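Pivora opens bookings for home-recorded handling data

Pivora has opened bookings for a service that supplies recordings of household handling work to firms training robot arms. The first orders will be delivered in October.

Customers choose from a list of 12 chores, including folding knitwear, making beds and loading shelves. Pivora then sends recorders into furnished homes, where they do the work using hand-held grippers fitted with cameras. The smallest order is 300 recordings of one chore, and customers can ask for particular fabrics or room types.

The company ran a trial of the service earlier this year with Genden, a maker of two-armed machines for care homes. Genden received 527 recordings and rejected 2 of them – both had gaps in the finger position data. It has since placed a second order, this time for heavier items such as towels and blankets.

Clothing has been the most requested group so far. Pivora says patterned knitwear is asked for more often than plain, and that customers want it handled on beds and sofas as well as on tables.
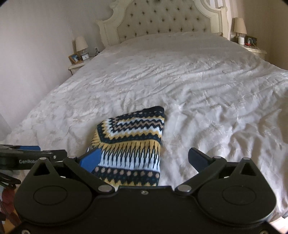
A folded patterned sweater between the fingers of a hand-held gripper, on a white duvet.

Recordings are checked by hand before they are sent out. Prices depend on the chore and the number of homes used, and are given on request. Bookings from outside Europe will be handled by Skuluvari, which already resells Pivora's warehouse recordings.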